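Plolavier dish soap concentrate, 900 ml refill

I switched to the Plolavier concentrate in April after years of buying whatever was on sale. It comes in a soft pouch and you mix it yourself, one part soap to nine parts water, in a bottle you already own. Mine is an old Hourani pump bottle, which takes the mix without clogging.

The soap cuts grease well. A roasting pan left overnight came clean with a soft brush and one refill of hot water. It makes less foam than the Mukgate soap I used before, and my wife thought at first that I had mixed it too thin. The lemon scent is weak and gone by the time the dishes are dry. Glasses rinse clear.
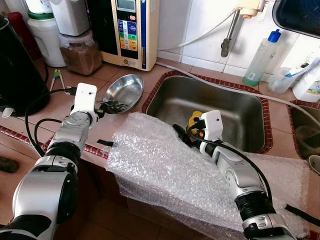 Stainless-steel bowl by the sink.

Steel is where I noticed the most difference. Mukgate left a dull film on our mixing bowls unless I rinsed them twice. With Plolavier one rinse is enough, even with our hard water. It did nothing for old burn marks, and the label doesn't say it will.

My complaint is the pouch. The cap is small and the spout drips down the side after each pour. The printed measuring line is hard to read once there is soap on it, so I use a kitchen scale and pour 60 grams at a time.

A pouch lasts the two of us more than 100 days. Plultmont sells a similar refill for a little less, but it dried out my hands.

Four stars. I will buy it again and would give it five with a better cap.

Tamer Nseir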